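Randon build server FAQ 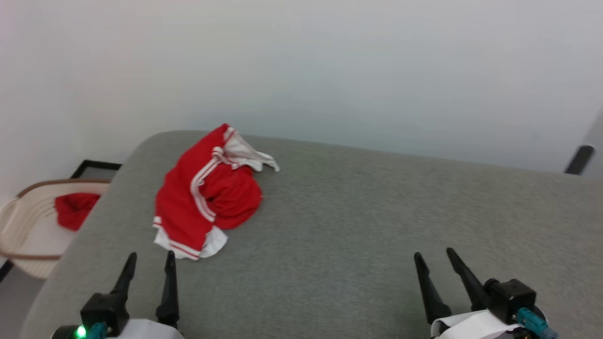

Tracey Dunmore, Ondard board team. Updated July

What is it for?
Overnight place and route jobs, mostly the big Miyazaki boards. Small stuff, run it on your own machine please.

How many jobs can I queue?
2 each. More than that and the extras get bumped to the back.

My build died at 4 hours. Why?
That's the default limit. Ask for a longer slot when you submit, theres a box for it.

Timing failed but only just. Rerun it?
Try a different seed first. Still failing, look at the worst path. Usually a clock crossing somebody forgot to constrain.

How much memory do I get?
32 GB. Enough for everything except the full Tultside design, ask me about that one.

Where do the logs go?
Same folder as your project. Wiped at the end of the month so copy anyting you want to keep.

Can I use the older tool version?
Yes, pick it from the list. No new licences for it though.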